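Drurnance Robotics Laboratory Reports Progress on Handling Wrapped and Bagged Goods

March 21, 2024

The Drurnance Robotics Laboratory has released the results of a study on how robot arms pick up items covered in thin plastic. The work was carried out with the engineering group at Rotich and forms part of the Villum program on everyday object handling.

Glare, creases and see-through layers often cause a robot to misjudge where an item begins and ends. The new method, named Plarnico, relies on a small camera mounted near the gripper. As the arm moves in, the software compares several close views and marks any area where the reading changes from one view to the next. Those areas are left out when the grasp point is chosen.
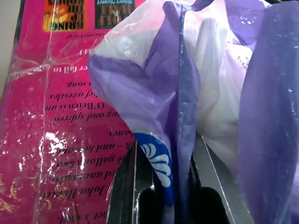

Books in shrink wrap and soft plastic bags were among the hardest items in the study. A bag that folds over the edge of a book can hide its true outline, and printed text under wrinkled wrap is a poor guide to its position. In trials covering 40 mixed piles, the method reduced failed grasps by up to 8 percent compared with the laboratory's earlier system. The gain was smallest for piles made up only of bags.

The laboratory noted two limits. The method adds time to each pick — a concern for busy sorting lines — and it has been tested with only one type of gripper. A second round of trials, using seven new groups of household goods, is planned for May.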